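Wrist camera or fixed camera for gripper comparison? | Skendance Forum > Grippers and End Effectors

Zistov
Posted Saturday, 09:14
Good morning to all. I am comparing two sets of fingers on our parallel gripper, the smooth ones and the ones with a diamond pattern. My trouble is the wrist camera. When the arm moves fast, I can use almost nothing from it. Please look at these:

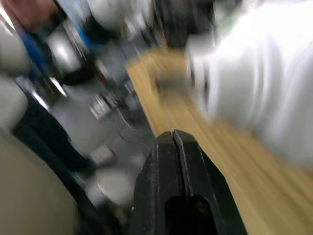
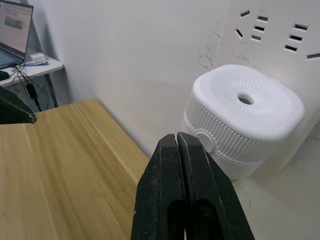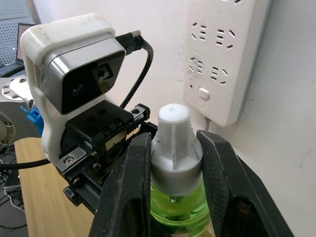
I have 797 recorded grasps so far and I wish to reach 2,000 before November. Should I buy a faster camera, or put a second one on a stand?

flolville_lab
Posted Saturday, 09:51
Neither. Move slower for the last 22 cm. The blur in your first one comes from speed, and a new camera will only hide it a little.

Villanueva
Posted Saturday, 10:30
I do not agree. If you slow down the arm, you are testing a different task. Shorten the exposure and add more light.

Zistov
Posted Saturday, 10:42
The exposure is on automatic, I must admit. I did not think to change it.

flolville_lab
Posted Saturday, 11:05
Then change it first, before you spend money. But please also record some slow runs. With smooth bottles I saw more difference from speed than from the finger pattern.

Villanueva
Posted Saturday, 11:20
With soft pads, perhaps. My hard fingers lasted roughly 3,000 grasps and the speed made no difference.

Zistov
Posted Saturday, 12:08
Thank you both. I will fix the exposure and make one slow set and one fast set with each pair of fingers.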